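I rent out two craft tables in the back half of my shop in Valcombe, and the same questions land in my inbox every week, so I've put my answers in one place. If yours isn't on the page, just write to me!

## Do I need to book?

Yes please. I only have the two tables, and evenings fill up fast, especially in December when everyone decides to make their own cards (I love it, but it's a squeeze). Morning spots are easier to get.

## How much is it?

It's $14 for a half day and $20 for a full one. That covers the table, the light, the cutting mats and as much tea as you can drink. Paper and thread are extra, and you're welcome to bring your own.

## Can I plug things in?

You can. Glue guns, heat tools, small sewing machines and phone chargers are all fine. Please leave irons at home — I have one you can borrow, and it lives on its own shelf away from the paper.
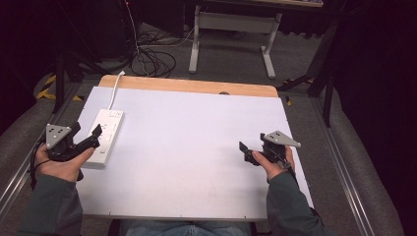
*Power strip on the white board, cable off the back.*

## What kind of projects do people bring?

All sorts! Bookbinding is the big one, and I get plenty of card makers, quilters doing paper piecing, and people sorting old family photos into albums. One regular drives over from Prarncombe with a suitcase of jigsaw pieces she turns into frames. The only things I say no to are spray paint and resin, and that's down to the smell.

## Is the table big enough for a quilt?

For a block or a small lap quilt, sure. For a full bedspread you'd be happier at the Dresell hall up the road, where they can push several tables together.

## I've never made a book before. Can you show me?

I'd love to. My beginner session runs 45 minutes and you'll go home with a small sewn notebook. I use the Jireš pattern, a simple three-hole stitch I've taught for years, and it forgives almost anything.

## What should I do about glue and paint?

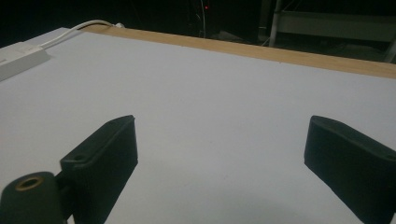
Glue is the thing I get asked about most, so let me go on a bit. PVA is what I use for nearly everything, and you only need a thin coat, brushed from the middle out. Lay scrap paper under your work and swap it the second it gets sticky. Please keep to the white part of the tabletop for anything messy and leave the strip of light wood along the far edge clear, as glue on wood is a pain to get off. If you do spill, grab a damp cloth and tell me. I won't be cross!

## Do you sell supplies?

A few. I keep a stack of 500 sheets of plain cream text paper, plus waxed thread, needles and bone folders. Fancy papers come and go, so ask before you make a special trip.

## Can I bring my kids?

Of course, as long as you stay with them. The sharp knives are kept behind the counter, and I'll hand them over to grown-ups only.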